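4.2 What the parents kept

We turn now to the matter of storage, which the literature on toy ownership has tended to treat as something that happens to toys once the interesting part is over. Our households did not see it that way. Of the 1,302 toys entered in the home inventories, nearly 300 were described by the adult filling in the form as "put away for later", and the form had no box for this. People wrote it in the margin, up the side, and in one case on the envelope.

Later is a generous word. In the follow-up visits we asked when a put-away toy was expected to come out again, and the replies leaned heavily on grandchildren, some of them to be produced by persons then aged four. Głowacki (this project, interview notes) calls this "the long cupboard", and we have kept her term in spite of one reviewer's feeling that it sounded like furniture. It is furniture, most of the time. In the Pawłowska flats, where the built-in cupboards run the full depth of the hall, families kept on average twice as many toys out of use as families in the Ekwood terraces, whose cupboards would struggle with an ironing board. We offer this as a finding about childhood, though an estate agent could have told us as much.

What gets kept is less easily explained by shelving. Price was a poor guide. The Enano farm set, which several parents remembered as a serious purchase, had mostly gone to the charity shop with its gate missing. Simple sorting and stacking toys stayed. They stayed when they were incomplete, when they were chewed, and when the child in question had moved on to secondary school and would not be seen near them. Parents gave three sorts of account of this. The first was usefulness: a visiting toddler must be given something. The second was a kind of respect for the object, usually put as "there's nothing wrong with it", a phrase also used of things with a good deal wrong with them. The third was memory, and here the adults became vague and looked out of the window.

We had expected memory to attach to the first toy, or the favourite. More often it attached to the toy that had caused trouble. One mother could not name her son's best-loved bear but could describe, with hand movements, the fortnight he spent pushing a round block at a square hole. Her sister joined in from the kitchen. Both were agreed that he had been furious, and that he had got his temper from the other side of the family. The sorter had survived two moves and a flood in the basement.

It would be neat to report that fathers kept different things from mothers. They kept the same things in worse boxes. The one clear difference lay in labelling: boxes packed by grandparents carried a full list of contents, boxes packed by mothers a name, and boxes packed by fathers the word Virance, that being the make of vacuum cleaner the box had come with. Our coding scheme, drawn up in February with much confidence, had a category for mislabelled containers. It was meant for rare cases.

Pieces and boards also part company in storage. A board is flat and slides down behind things; a piece rolls. We recorded 62 sorters in all and heard of many more loose blocks, often living in a button tin or the drawer with the batteries. Parents were slow to throw away either half, on the grounds that the other might turn up. The type of toy meant throughout this section is the simple board with a few cut shapes (Figure 7). 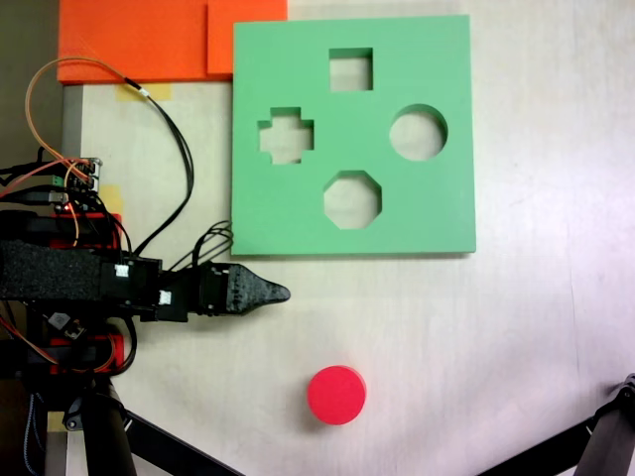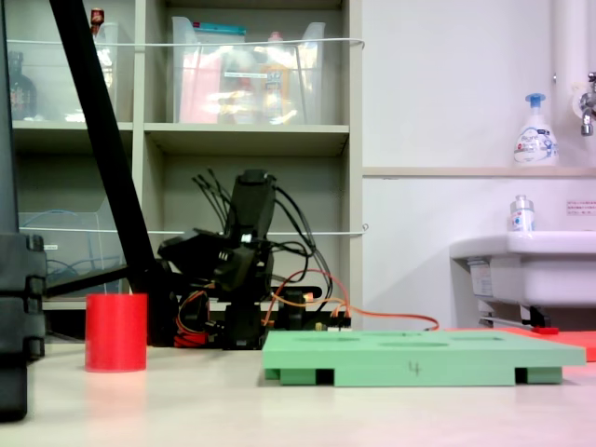 Figure 7. Flat green board and a single red piece, both views.

One point was raised so often when we read a draft of this section to participating families that we set it down as it was put to us.

Does keeping a toy for years mean that the child was especially fond of it?

Fondness on the child's part had little to do with it in our interviews. The toys kept longest were mostly chosen by adults, and when older children were asked about them, many did not remember the toy at all. Cupboard space and the parent's own recollections were better guides.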